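5.2 When the grasp was reported and the hand was empty

We had hoped to spend most of this section on the good news, but the fault that took up our March deserves a fair telling first. In 272 simulated tidying episodes run with the Skimurach controller, 23 ended with the task marked complete although the object had never been picked up. Berenice Figueroa found the first of them while going through the wrist views late one afternoon, and for a while we all supposed the log was at fault.

Figure 3. Wrist and body views from the simulated room. The wrist views show a gripper with nothing between its fingers and a gripper with a small purple object between them; the body views show both arms and the bookshelf or cabinet area.
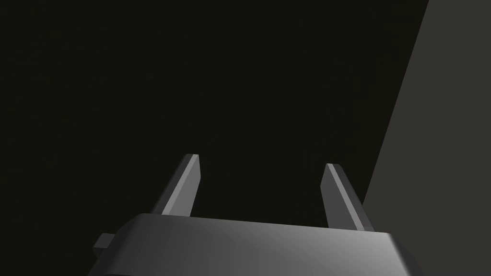
5.3 Where the error came from

The controller, as we inherited it from the Ayala code base, decides that it is holding something by looking at finger effort over a short window. That works nicely when the arm is still. When the torso leans, though, the effort signal drifts upward without any contact at all, and our threshold was low enough for the drift to cross it.
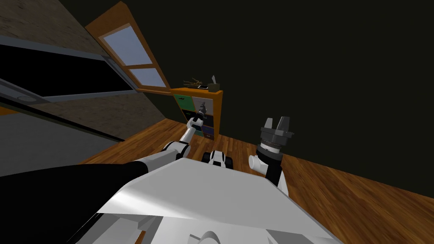 We tried the obvious cure first and raised the threshold, and I'm afraid it cost us a week. False reports became rarer, but the controller then began to let go of thin objects it was holding perfectly well, and these were the very items we cared about most.

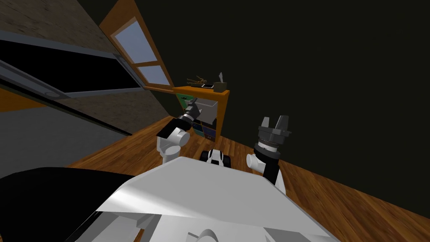

What helped in the end was a second check, borrowed with thanks from the Skorovex planner: after closing, the fingers must stop short of their fully closed position, and they must stay there for 3 control cycles. An object narrower than the position tolerance can still slip past this test, so we kept the effort signal as well and asked the two to agree.
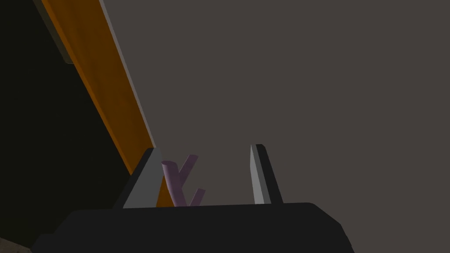 With both checks in place we replayed around 3,000 stored grasp attempts, and the reports made during a lean went away. A few late ones remain, all of them at the far end of the arm's reach, and we suspect the Cleteck joint model, whose friction terms we left at their default values. We take this up again in Section 6.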